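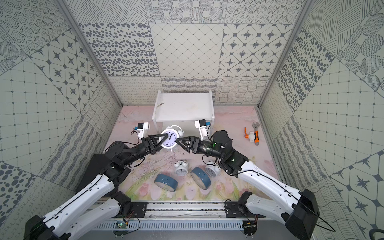 February 2021, quick one before I fall asleep. Two full evenings on the teleop setup and my shoulders are wrecked.

So the plan. Get to 178 clean demos of Domo (the two-arm rig, dumb name, stuck) putting the alarm clocks on the little shelf. I'm at 56. Clean meaning no dropped clock, no me sneezing halfway through a grasp. Slow going.

Biggest lesson so far - stop moving both hands at once! Left arm grabs, wait, right arm comes in, wait, lift. Feels silly but the replays look way better and the policy likes the pauses, I think.

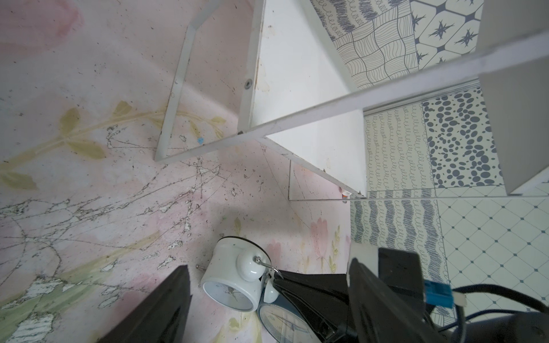

Second thing is the wrist views. I used to drive off the overhead feed only and kept misjudging depth, now I go by the wrist cams for the last bit and only glance up for the big moves. Takes a while to get used to. Got a little seasick teh first night.
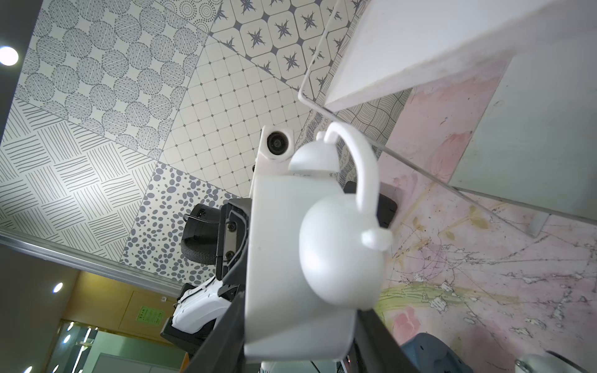
Switched objects after that, clocks were making me crazy. Sirus (my logging script) needed a new task label anyway and it crashed on the accent when I typed Kolář in the operator notes, so there went half an hour. The white teapot is a nicer thing to teach with. Boxy body, flat front, one finger each side and your done. I stay off the round part and that thin handle completly, too easy to come in crooked.

Next up is handing it from one arm to the other. Tried it up to 2 times, gave up, went to get food. Will post the Primia config when it's less embarassing.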